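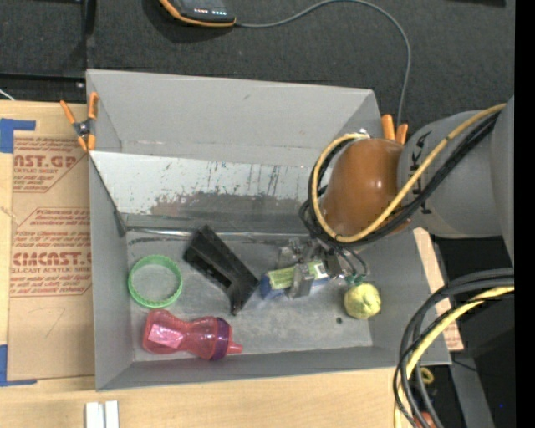

*The Dovero sorting bin with the arm over the blue piece. Green ring and pink bottle on the left, black bracket in the middle.*

## Dovero bin kit – what's in it and why I built it like this

Hi! So you want to run the push-then-grasp method from our write-up and you don't want to spend a month fiddling with a box. I get it, I spent that month. The Dovero kit is the bin side of the setup: one gray open-topped bin, the sloping back panel, clamps, the object set, plus the config files and logs from our runs. The arm and gripper are yours to bring (we've only tested on the one we own, so please write to me first if yours has a short reach).

The idea behind the method is pretty simple. The policy picks between two moves, a grasp or a nudge, and it learns the nudge only from whether the *next* grasp got easier. No hand-written rule for when to push. Vusumuzi Mabaso came up with that scoring and I fought him on it for ages, and he was right.

### The slope

People always ask about the panel! In a flat bin, things end up jammed against the back wall and the gripper can't get a finger behind them. With the slope, a lot of them slide back down to where the arm can work. The panel scuffs up with use and so does the floor. I don't clean ours between runs any more – the policy trained on the worn bin did better on a fresh one than the other way round, which surprised me.

### Numbers

We trained on 2,000 attempts and then tested on 40 fresh layouts. The full method cleared the bin in 30 of them. Most of the misses were flat things close to a wall, and the ring is the worst of the lot when it's lying flat (I have opinions about that ring). We haven't tried glass or anything heavy, so I can't tell you how it does there.

### Object set

Mixed on purpose: hard, squashy, see-through, dark. The pink bottle is there for your depth camera to hate. Ginette Ouellet picked most of them and she will happily swap pieces if you've got a shape you care about. Five objects per layout is what we used, so start there if you want to compare with us.

### Setting up

- Clamp the bin at both sides. Spring clamps are fine.
- Keep the cables at the wrist loose enough for a full turn.
- Run the Lunde calibration script before anything else, and again if you bump the table.
- Leave the grip force at the default for your first 2 sessions.

### Versions

The current one is from January 2024. The older Heveck panel fits the same bin, but its angle is different and our trained weights won't carry over. A deeper bin is planned for April.

Orders and loans go through Stastetti, and questions about the method come to me.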